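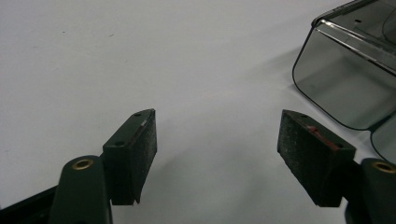
Aranka Szilágyi
Small parts thread. I said I would sort the hardware jar before the end of July and I started at 7 this morning.

1/ The jar holds 800 ml and has been in every kitchen I've had since college. Screws, beads, picture hooks, the ends of things. It came with us to Brorstead unsorted.

2/ First lesson, work on a pale table with a matte top. I did this once on the patterned rug in the old apartment and was finding washers with my feet until we moved out.

3/ Second lesson, good light from above. With a lamp off to one side every little thing has a long shadow and you keep reaching for the shadow.

4/ I'm not pouring the whole jar out. One spoonful at a time, sort it, put it away, next spoonful. Pouring it all out is how I quit last year.

5/ Categories so far: wood screws, machine screws, washers, nuts, beads, hooks, electrical, unknown. I had "misc" as well but it was the same as unknown so I merged them.

6/ Containers are the Raramik drawer unit I got secondhand. Drawers are shallow, which is fine for this. Two of them stick. The labels are masking tape until I'm sure about the categories.

7/ Someone asked why I'm counting. I want to know what I have so I stop buying it. I bought a pack of cup hooks in the spring and there were already cup hooks in the jar.

8/ Beads are from a bracelet that broke years ago, plus a bag Fengying Wei gave me when she cleared out her craft closet. They got into the jar at some point and I don't remember doing it.

9/ Beads and very short screws are the slow part. At arm's length they look the same. I've started putting doubtful ones to one side and going through them with a magnifier at the end of each spoonful.
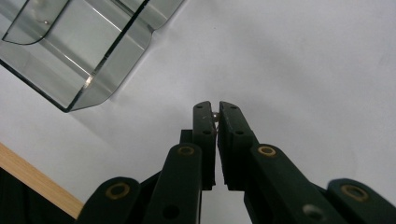
Screw or bead. One for the magnifier.

10/ Lunch. Half the jar is done. I put a plate over the current pile and ate in the other room.

11/ Found four of the shelf pins for the Gisler bookcase. That shelf has been sitting on folded cardboard since we put it together. Fixed it before going on, so that was twenty minutes.

12/ Anything rusted goes straight out. Same for stripped heads. I used to keep those and I can't think of one time I used one.

13/ Reply to Fengying: yes, you can have the beads back. Some of them are yours anyway. I'll put them in a bag with the thread you left here.

14/ Finished at 4. Total out of the jar was 1,389 pieces. 284 wood screws, which is more than I would have guessed. 101 beads. The rest is mostly washers and nuts, and I wrote those down by drawer.

15/ Unknown has one full drawer. There's a bent spring clip in there that I think belongs to the Hiken lamp but the lamp works without it.

16/ The jar is washed and upside down on the rack. It's going to be for rice.

17/ Labels tomorrow. If anyone near Brorstead needs wood screws, message me with the length.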